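Progress report, October
Community Kitchen and Snack Program, Ruppert Street site
To: Zasier Fund, small grants desk

Short one this time, sorry. Kitchen reopened, numbers below, two things we need a decision on.

Where we are

Plumbing done. Uralitz finished the second sink and the grease trap, one week over, no extra charge. Inspector came Friday, passed us with one note (label on the hand sink, fixed same day). Gas line still on the old meter. Utility says they will swap it, no date.

After-school snacks are running again. 758 served so far this month, all logged on the paper sheets and typed up. Senior lunch started back with 13 regulars, lower than spring. Most of the drop is the bus route change, people told us so at the door. We are asking the church lot if the van can stop there instead.

Spending

Akotex invoice for shelving paid. Came in $174 under the quote becuase we took the shorter units. Would like to move that to dry goods, please confirm by email so we have it on file.

Food line is on track. Eggs and cooking oil up again, bread down since we changed suppliers. Cleaning supplies over, we bought the bigger jugs up front and won't buy again until spring.

Still unspent: the full $1000 set aside for training. See below.

What slipped

Food handler class did not happen. Trainer cancelled twice. New one booked, evening session, 6 pm start so the lunch crew can come after their other jobs. Spanish handouts are ready, the Vietnamese ones are still with the translator.

Freezer thermometer log has gaps, four days missing in the first week. New sheet is taped to the freezer door now and opening shift signs it.

Sign-up forms: too long. Parents leave page two blank. Cutting it to one page, the allergy questions go to the top. Draft attached separately.

Menu

Snack menu moved to a four week rotation. Fruit every day, something baked once a week, small portions. Kids like the cheese and crackers best, the hummus comes back untouched so we dropped it. Seniors asked for soup more often and less pasta. Soup twice a week starting next rotation, one of them with no meat.

Sweets stay at one small piece per plate. A few parents asked about sugar and we sent them the menu with the portion sizes on it.

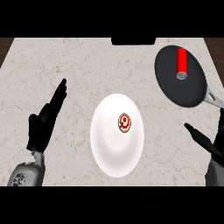
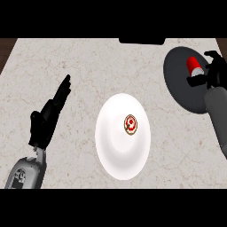
One small sweet, one plate.

Decisions needed from you

1. OK to move the $174 to dry goods.
2. OK to carry the training money into next quarter if the new class date slips too. We don't expect it to but would rather ask now.

Next month

Class held and certificates copied to you. Van stop sorted one way or the other. One page form in use at both programs. Chase the gas meter agian. Full receipts folder comes with the quarterly report, same format as last time unless you want it changed.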